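Chapter 7
Light and Surfaces in the Workplace

What you will learn in this chapter
How light is measured at a work surface
Why the finish of a ceiling or desk changes how bright a room feels
How to carry out a simple lighting survey

Wouter Hermans took over the accounts office at Maes, a paper supplier in Lurkmont, in August. By the end of his first month he had a folder of complaints. Staff on the north side said they could not read invoices after lunch. Staff by the windows kept their blinds shut all day. Two people had brought lamps from home. The ceiling lights were all working, and the electric bill was higher than it had been the year before.

Offices like this one are common. The total amount of light in a building tells us very little about whether people can see their work. What matters is how much light reaches the task, where it comes from, and what happens to it on the way. In this chapter we look at each of these in turn, and we return to the Maes office several times.
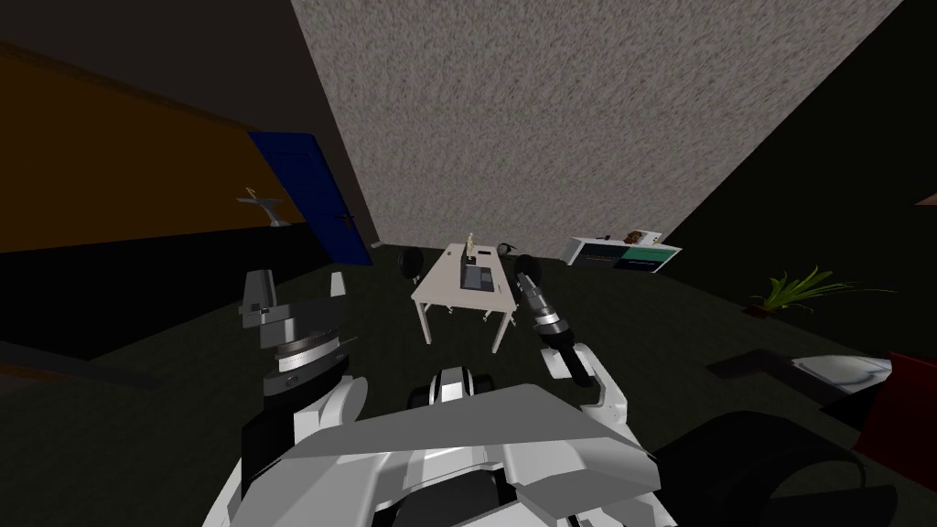 Light falling on a surface is called illuminance, and it is measured in lux. One lux is one lumen spread evenly over one square meter. A lumen is a measure of the light a lamp gives out, so the two units should not be confused. A lamp may be rated at 717 lumens and still leave a desk poorly lit if it hangs too high or if its shade sends most of the light upward.

Distance has a large effect. When the distance from a small lamp is doubled, the illuminance directly below it falls to one quarter. This rule is known as the inverse square law. It works well for a single small lamp and less well for long tubes or wide panels, which you will meet in Section 7.3.

Walls, floors, and ceilings also play a part. A surface that returns most of the light falling on it has a high reflectance. Fresh white paint is a good example. A rough or textured finish scatters light in many directions, and a polished one sends it mainly one way, which can cause glare.
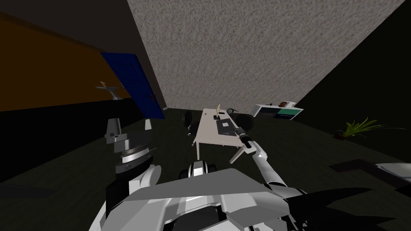
7.1 Light at the Work Surface

Lighting surveys begin at the height where the work is done. For an office this is usually the desktop. A meter is placed flat on the surface with its sensor facing up, and the person taking the reading steps back so as not to cast a shadow. In the Maes survey, Hermans took readings at 12 desks on a Monday at 3 p.m. The highest was 600 lux and the lowest was 21.

A single average would have hidden this difference. For that reason a survey should always report the lowest reading along with the average.

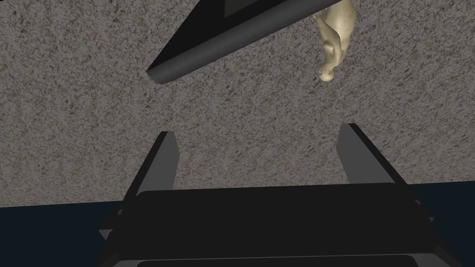 The color and pattern of the desktop should be noted next to each reading. A dark top under white paper creates strong contrast, and the eye must adjust each time it moves from one to the other. A very pale, glossy top can be just as tiring under a bright lamp. Mid-tone surfaces with a dull finish are the usual choice for reading and writing.

Record the position of each lamp, the time of day, and whether the blinds were open or closed. Repeat the readings after dark so that daylight can be separated from electric light. Table 7.1 gives a blank form that you may copy for the activity at the end of this section.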